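Week 8: Singing in pairs, and how to stop treading on each other

Right, last week we did solo sets, so now for the bit I love most: two voices and one microphone stand between them. Bring your song sheets (the Burska ballad and the Rimlow round, please, both of them) and something to drink.

First job, find your shared key. Most pairs pick whatever suits the louder singer, and then the other one spends the whole evening growling at the bottom of their range. Try the chorus in three keys before you settle, and write the winner at the top of the sheet in pen!

Second job, breathing. I nick this from the Flesari duo recordings (the library has them under 3343, ask at the desk if the shelf's a mess again). Listen to track 2 with your eyes shut. They never breathe in the same place on a long line, so the sound carries straight through. Mark your own breaths with a tick and your partner's with a cross.
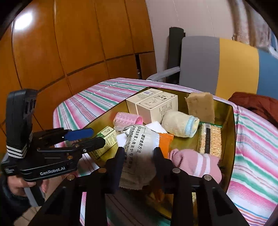 Tray of bits and pieces on a striped cloth.

Now, harmony. If you're new to it, start a third above the tune and stay there, even when it feels dull. You can get clever in the second verse. The folk who sang at the Golestani in March had a hall of more than 800 people in front of them and kept the first verse in plain unison, and it was gorgeous – when the voices finally split, I got goosebumps.

A word on who leads. Swap it! One of you brings in verse one, the other verse two, with a nod or a lifted chin, whatever you both notice without staring.

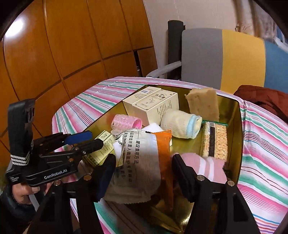 Swapping also sorts out the talking between songs, which pairs tend to leave to chance. Decide who introduces what, keep it to a couple of sentences, and let your partner tune up while you chat. If a story falls flat, just start the next song.

For next time: learn the Rimlow round from memory, both parts, and run it with your partner at least twice. Record one go on your phone and listen for the ends of words, as a late "t" sticks out horribly in a duet. Sheets back in the blue folder by the piano, please.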